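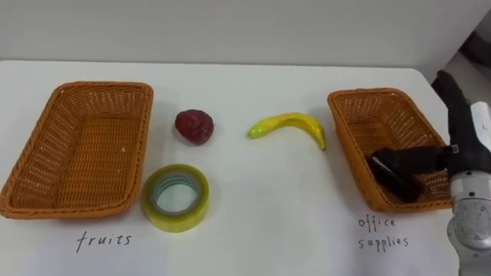 Two-Basket Sorting: Fruits and Office Supplies

Part of the Nalia tabletop tidying set
Maintained by Soledad Escobedo and Baltazar Nava
Last updated May 10, 2021

Summary

Small mixed items are put on a white table between two woven baskets. Each basket has a label handwritten on the tabletop in black ink: "fruits" for the left one and "office supplies" for the right one. The job is to get every item into the basket its label calls for. Nothing should be left on the table at the end.

This card covers the items, the labels and the sorting rules. File layout and loading notes are in the main Nalia README.

Setup

Table: white, matte, against a plain wall.
Baskets: rectangular, wicker style, orange-tan. The fruits basket stays on the left and the office supplies basket on the right in all 12 layouts.
Labels: lowercase, written directly on the tabletop. "Office supplies" takes two lines. If a label fades, go over the same letters with a black marker. Do not move it or change the wording.

Items

Fruits are small pieces chosen to fit in one hand. Dark red ones are common because they show up well on the table. Do not add anything with a leaf or stem that comes off.

Office supplies include rolls of clear packing tape, pens, erasers and glue sticks. Tape is laid flat on its side so it does not roll. Scissors were dropped in December and should not be put back.

The item list was drawn up by Mayuree Yimyam. Send additions to her before using them.

Sorting rules

An item counts as sorted when it is fully inside the basket and no part of it rests on the rim.
Order does not matter. Fruit first or tape first is fine.
An item that lands in the wrong basket may be moved to the right one. Mark the layout "corrected."
If an item falls on the floor, stop, put everything back and start the layout over.
Do not stack items between the baskets before starting. Leave enough room to pick up each one separately.

Layouts

Layouts 1 to 9 use items from the list as written. The last 3 repeat earlier layouts with the items turned or swapped in position. Both baskets start empty every time.

Known problems

In 2 layouts the fruit was placed close to the rim of the left basket, and its final position is hard to judge. These are marked "check" in the notes column.
The word "fruits" was rewritten once by Heriberto Ocampo, and the letters are a little thicker after that.
Tape rolls differ in how much tape is left on them. Roll size was not recorded.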